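Luuk Segers on bottles, deposits and going back to refills

1/18/20

Got to Hukilcombe late, train trouble, and Luuk Segers had already drunk his tea and half of mine. He didn't mind. He runs Cunach, the refill drinks business up behind the old chapel, and he'd rather be talking than doing his accounts, his words.

Cunach sells ginger beer, apple juice and a sort of cloudy lemonade, all in glass, all on deposit. You pay extra for the bottle, you bring it back, you get your money. Simple enough. My gran did it. Most people under forty have to have it explained to them at the till, he says, and some still think there's a catch.

"They ask me what's the trick. Where does the money go. I say, it goes in a jar, and then it goes back to you, and they look at me like I'm selling them a boat."

He came over from Drestholm 7 years ago, where everyone he knew had a crate in the hall. His mother sent him down to the shop with the empties and he kept the small change. He talks about this a lot. "It was my pocket money. I knew which neighbours drank and which ones were too lazy to take them back. I was rich by the summer."

Hukilcombe was different. No crates, no halls to put them in really, the cottages are tiny. First batch he did was 141 bottles, filled by hand in a kitchen that he admits was not big enough. Sold the lot at the March fair. Then waited for the bottles.

"I waited and waited. I think nine came back the first month. Nine! I was so angry, I walked round the village looking in people's windows, and there they were, with flowers in them. Very pretty. My bottles."

So he put the deposit up. Didn't like doing it, and got a rude letter, which he still has, pinned over the sink. But the bottles started coming home. He put a box outside the post office too, and then a second one by the bus shelter after the first got overfull and someone's dog cut it's foot. That was a bad week. He paid the vet.

I asked about glass, whether it's really worth the bother when it weighs so much. He's heard it before. He pulled a face.

"If you use it once, no, it's stupid. Heavy, and you burn all that gas to make it. If you use it twenty times, then we can talk. Everything is in the coming back. I say this to schools and the kids understand straight away, the parents want a leaflet."

What about washing, though? Hot water isn't free. He agreed, and went quiet a bit, and then told me about last winter when the boiler packed up and he was heating pans on a camping stove. Lost a week of orders. His best customer, a café called Ding down on the front, ran out of ginger beer and had to put a sign up. They've stuck with him. Ding take their drinks in full crates and hand back full crates of empties, and he wishes everyone was like that.

"A crate is the whole secret. If somebody has a crate, they bring the bottles back. If they have a bag, they forget the bag. I should of given crates away from the start." 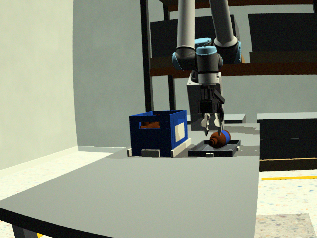
He did try, for a while, charging for crates as well, and people just carried the bottles home loose in their coats. Now the crate goes out on loan with your name in a notebook. The notebook is falling apart. There are 1,075 bottles out in the world at the moment, according to his last count, which he did on the back of an envelope while I found my other glove.

Does he want to get bigger? No. Well, maybe. A farm shop over the hill has asked and he's thinking about it, but the van is old and the hill is steep, and he'd want the empties back on the same trip or there's no point going. He wants somebody else to start one over there instead. Would show them how, for nothing.

"I don't need to be the bottle king. I need a new boiler and one more pair of hands before summer."

Labels are the other headache. The paper ones go to mush in the wash and block the drain, the plastic ones won't shift at all. He's trying a rubber stamp on the cap, just a letter, G or A or L. Older customers can't read it without thier glasses. One lady got ginger beer when she wanted apple and has been buying the ginger ever since.

Had to run for my train at that point. He gave me two bottles for the journey, lemonade, and wrote my name in the notebook.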